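Bench notebook -- set-top signal chain, channel change delay
Thursday, August 8, 2024 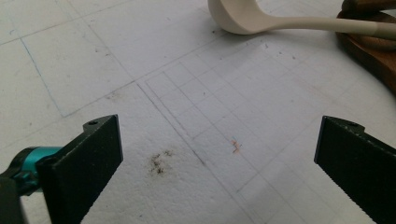 Picking up from the last entry. The Vornix box still takes too long to change channels when the source and target are on different muxes. Same-mux changes are fine. The question for today was whether the delay sits in the tuner lock, in the conditional access exchange, or in the decoder waiting for a clean entry point.

Setup: Vornix box on the headend feed through the Dallitz splitter, output 2. Output 1 goes to the Notier analyzer so I can watch the same stream the box sees. Remote commands sent over the serial port with a timestamp, HDMI out into the capture card. Power saving off. Firmware as shipped, no debug build, because the debug build logs enough to change the timing.

Run A, free-to-air only, same mux. Nothing unusual. Median 900 ms from key code to first full picture. Sound arrives slightly ahead of picture every time.

Run B, free-to-air, different mux. 125 changes, alternating between the low and high ends of the band. Median 1900 ms, worst 3000 ms. The slow ones are bunched, which I did not expect. They all fall on upward hops. Downward hops are consistently quicker. Swapped the order of the channel list and got the same thing, so it follows frequency and has nothing to do with list position.

Run C, encrypted, different mux. Adds very little over Run B. The card answers quickly once it has been asked. I'm dropping conditional access as the main suspect, although the first change after a cold start is still slow and I have no explanation for it.

Signal level at the box is within limits on both muxes. Put a 20 dB pad in line to see whether the AGC was hunting. Lock got unreliable on the high mux, as it should with that much loss, but the up/down difference stayed where it was. Pad removed. Remember to take it off the splitter port cap tray and put it back in the drawer, it has gone missing before.

Checked GOP length on the analyzer. The high mux runs longer GOPs than the low one, so landing at a random point means a longer wait for the next I-frame. That accounts for part of the upward penalty. By my arithmetic it does not account for all of it. The remainder looks like a fixed cost, and a fixed cost smells like a settling delay in the tuner driver. There is a wait value in the driver header with no comment next to it. Not touching it until I know who set it and for which tuner revision.

Compared against the Fröhlich box on the same splitter port. It shows the GOP effect and no fixed cost. It also puts up a frozen, partly decoded picture early, so it feels faster than it is. My first two sets of numbers for it were wrong because I was triggering on that picture. Now triggering on first motion for both boxes. Run A and Run B above were already done that way.

Maite Aguirre read through the numbers this afternoon. Her point: the capture card has a delay of its own and I have been quoting totals with it left in. Correct. It cancels in the comparison but the absolute figures need restating before they go to anyone outside this room.

Open:
-- measure capture card delay with the pattern generator, restate Runs A to C
-- ask for the history of that driver wait value
-- repeat Run B on a second Vornix unit, different tuner batch if there is one
-- cold start case, encrypted, box unplugged overnight
-- headend changes its encoder settings in September, GOP lengths may move, so get the baseline finished before then

Serial logs and captures are on the shared drive under the run letters. The aborted Fröhlich sets are in there too, marked bad trigger. Do not average them in.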